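Filed under: Bedding & Covers / Sheets
9/9/23

Golavell Flat Sheet, full and queen. Back in stock after the January mess with the supplier – sorry to everybody who was on the list that long.

Cotton, midweight, washed once at the mill so it comes out of the bag soft. Not slippery. Fits a full with plenty to tuck, queen a bit less on the sides. Hem is double stitched at the top, single at the foot. Comes in plain white, oat, slate and teh two stripes.

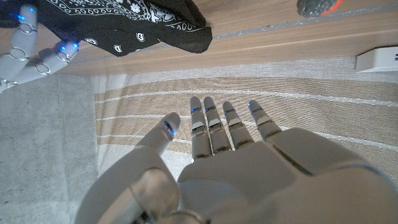
Zivico

Wash warm, tumble low. No bleach on the colors please. Will shrink a little first time, we cut long to allow for it. Line drying is fine, gets a bit stiff, softens up again once you sleep on it.

Matching pillowcases sold in packs of 4. Fitted sheet is a separate page, 3 pocket depths, check your mattress first – we get alot of returns on that one. The old Veloso fitted will go with the plain white but the oat is a shade off, don't mix those.

Orders ship in 10 days, sooner on white. Returns OK if unwashed and still folded. Swatches free, just ask, one set per address. Flindeo blankets are coming back later, no date yet.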